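Search stories Go

The Yellow Jumper

by Bhavana Kurup

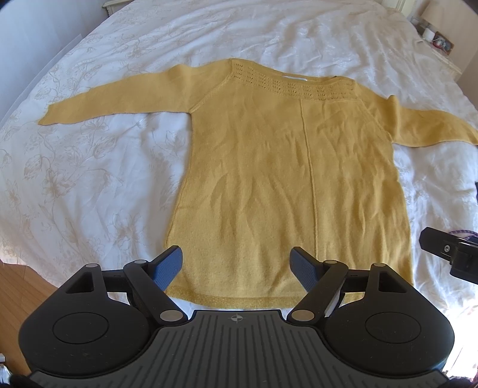

The jumper on the spare bed.

Rekha had been told to take whatever she wanted and bag the rest, and by four in the afternoon she had bagged nearly everything and wanted none of it. Then she opened the bottom drawer and found the yellow jumper.

She laid it out on the bed with its arms stretched to the sides. It was mustard, more than yellow, with rows of small holes knitted across the shoulders and a wide neck that would slip about on anybody narrow. The duvet showed through the holes. She smoothed the front with the flat of her hand and the creases came back.

Her aunt had worn it on the ferry to Trurketti. Rekha was sure of that. She had been nine, and sick twice over the rail, and the second time her aunt had wiped her mouth with a yellow cuff and said it would wash.

'Did you find the meter key?' Tshepo called up the stairs.

'No.'

'Have you looked?'

'I'm looking now,' she said, and sat down next to the jumper.

The house had to be empty by the end of the month. The agent in Urnton had a buyer, a couple with a baby, and had sent a letter with a list in it. Tshepo had stuck the list to the fridge. He was good at this. He had been married to Rekha for six years and had met her aunt perhaps a dozen times, and he went through the kitchen cupboards as if they belonged to a hotel. Saucepans, charity. Tins, food bank. Jars, the bin. Rekha had needed an hour to do one shelf of books.

She heard him on the stairs. He stood in the doorway with a roll of black bags under his arm and looked at the bed.

'Is that going?'

'I don't know.'

'Would you wear it?'

'It wouldn't suit me.'

'Who would it suit?'

She thought about it. 'Pavithra,' she said.

He went back down without saying anything, and after a minute she heard him start on the cupboard under the sink.

Pavithra Chacko was her cousin, and she had not been to the funeral. She had sent flowers, and a card with only her name in it. She and the aunt had fallen out over the flat in Devadiga, which had been sold the year after Pavithra's mother died, and Rekha had been given both sides of it so many times that she no longer trusted either. A sum of money came into it, £1,013, for a boiler. Her aunt had always said the figure in full. So had Pavithra.

Rekha rang her from the bedroom. It took a while to be answered.

'I'm at the house,' Rekha said.

'I thought you might be.'

'There's a jumper here. The yellow one, with the holes along the top. I wondered if you'd like it.'

There was a radio on at the other end, and then there wasn't.

'The mustard one?' Pavithra said.

'Yes.'

'With a wide neck?'

'Yes. I remember her in it on the ferry, when I was ill.'

'That wasn't her,' Pavithra said. 'That was Mum. Auntie stayed in Urnton that year, she had her foot in plaster. Mum took the pair of us. You were sick on her sleeve.'

Rekha looked at the sleeve. It lay slantwise across the cream leaves of the duvet cover and narrowed down to the cuff.

'I thought it was her,' she said.

'They sounded the same. Everyone mixed them up on the phone.' Pavithra stopped for a bit. 'I looked for that jumper. When I cleared Mum's place I went through everything. I thought it had gone to the hospital with her and not come back.'

'It was in the bottom drawer.'

'Just in there?'

'On its own,' Rekha said. 'There was tissue paper round it.'

Neither of them spoke. Downstairs Tshepo dropped something that rolled a long way across the lino.

'She never said she had it,' Pavithra said. 'Thirty-two letters I've had from her solicitor and she never said.'

'Maybe she thought you'd ask for it back.'

'I would have.'

'Well, then.'

Pavithra laughed, or coughed. Rekha could not tell which. She asked what time the house would be locked up, and whether the bus from Bresetti still stopped by the chapel. Rekha said she thought it did, but they could fetch her from the station if it didn't. There was no hurry. They would be there until seven at least.

'I don't want to go through her things,' Pavithra said.

'You don't have to. It's nearly all bagged.'

'And I'm not talking about the boiler.'

'No.'

When she had rung off, Rekha picked the tissue paper up from the floorboards and flattened it on her knee. She thought of folding the jumper up in it again, the way she had found it. In the end she put the paper in the bag with the old bills and left the jumper where it was, spread across the bed, and went down to see about the meter key.

Tshepo was on his hands and knees by the cooker.

'She's coming,' Rekha said.

'Who is?'

'Pavithra. Have we still got the kettle?'

He pointed at a box by the back door, taped shut and marked in his square capitals. She found the scissors and opened it.

Contact the editors | Copyright of each story stays with its author | Back to top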